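Thread on what I did with my long weekend instead of resting. Jan 15, 2018, Huncombe shared workshop, heating on a timer set by someone who hates us. 1/

Background for new people: Tromavia is the round green conveyor turntable that eats half of Huncombe's floor. Kavitha Shetty and I have been trying since November to get a robot arm to work next to it and hand things back and forth. Some of those things have been handed to the floor. 2/

Job for this weekend was supposed to be small. Get the arm to pick up a hand brush, sweep the belt toward a dustpan, put the brush down. A toddler can do it. I have seen a toddler do it, with more enthusiasm than the arm and a similar amount of dust left over. 3/

Budget for the whole sweeping project was $50. The brush and dustpan are pale pink because that was the set the hardware store had left, and I have stopped discussing it. The cable in the middle is mine too. I put it down "for a second" on Saturday.

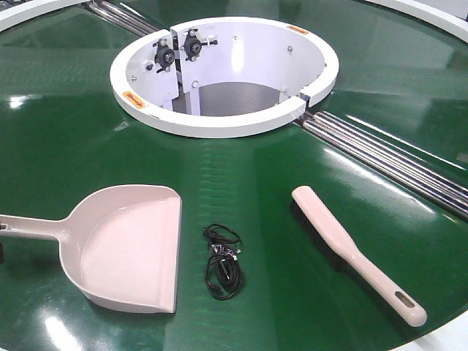
4/ Problem one: the belt is glossy. Very glossy. Every ceiling light ends up on it as a pale streak, and our vision code has decided that a pale streak is a lovely thing to pick up. It went for the same patch of glare six times before I hit stop.

5/ Fix for now is to mask out the bright spots and tell the code that anything worth grabbing is pink. Kavitha called this "giving up with extra steps." She then wrote most of it, and it's better than mine.

6/ Problem two: the brush weighs 207 grams on the kitchen scale and nearly all of the trouble is in the handle. It's rounded. Flat fingers on a rounded handle means the brush rolls a little in the grip, the bristles tip up, and you're sweeping with the back of the brush. Tried rubber bands on the fingers. Tried heat shrink. Took both off again.

7/ Problem three: the big white ring in the middle. It's hollow and deep, and there's a bracket bolted up inside it, so anything dropped in there has to be fished out by hand around the hardware. I've drawn a no-go circle around it in software with a lot of margin. Sunday's version had less margin. I own a new flashlight now.

8/ The approach move took most of Sunday night. Fingers closed, come in high over the belt, clear the ring, then drop down. Sounds obvious - except the Imance controller throws error 1304 if you ask for closed fingers and a height change in the same command. The manual lists 1304 as "reserved." 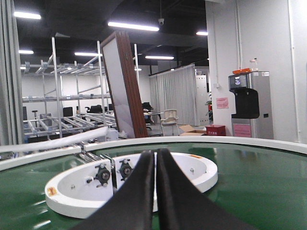
So now it's two commands with a short wait between them. It looks like the arm is having second thoughts, and I can live with that. Close, wait, move. I've put the wait time in the config file so that the next person can set it to zero and meet 1304 for themselves.

9/ Someone asked why we don't do all this in the simulator first. We do! The simulator is called Jurčo and in Jurčo the sweeping works every time. Jurčo has a matte belt, a perfectly rigid brush and no dust. I'd move there if I could.

10/ Where things stand: the mask is in, the ring is fenced off, the approach move runs without complaints. Grip on the handle is still bad. Next try is a printed sleeve with flat sides that slides over the handle, assuming I can get time on the printer before the chess set guy does.

11/ Kavitha wants to skip the sleeve and hold the brush by its head. I said the bristles would be in the way. She asked if I'd measured. I have not measured.

12/ Code goes up once I've cleaned out the comments, a few of which are addressed to the belt by name. If you've solved glare on a shiny green surface without buying a polarizing filter, please reply. If you've solved it by buying one, tell me which one and I'll go look in the couch for money.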